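Technology > Robots at Home > Interviews

Can a robot do the dishes yet? Vlasta Radonjić laughs before I finish asking. "Some of the dishes! Give me plates and I'm happy. Give me a wine glass and I go quiet."

She leads the kitchen project at Grureck, and six people there have spent the time since September on one dull-sounding job: getting dinner plates in and out of a rack with two robot arms. Radonjić talks about it the way other people talk about mountains.

"A plate is thin, it's slippery, and in a rack its neighbor is right there," she says. "You have a rim to hold and that's it. Your hand does it while you're on the phone."
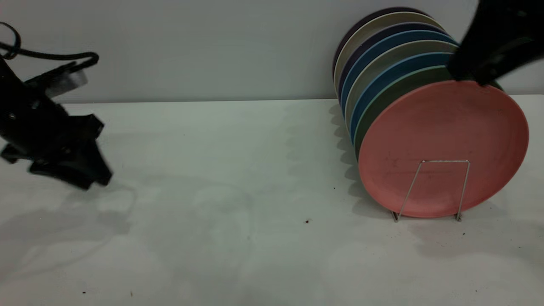 A gripper at the rim of the front plate in the rack.

Their best run so far was 61 plates without a drop, and she still grins telling me (the whole team stood up, apparently). Pans are next, then cutlery, which she calls "a pile of trouble."

So when does one come to my kitchen? "Not this year. A café might get one in three, for plates only. I'd love to be wrong and have it sooner, because I have a sink at home too!"

14 comments | 61 shares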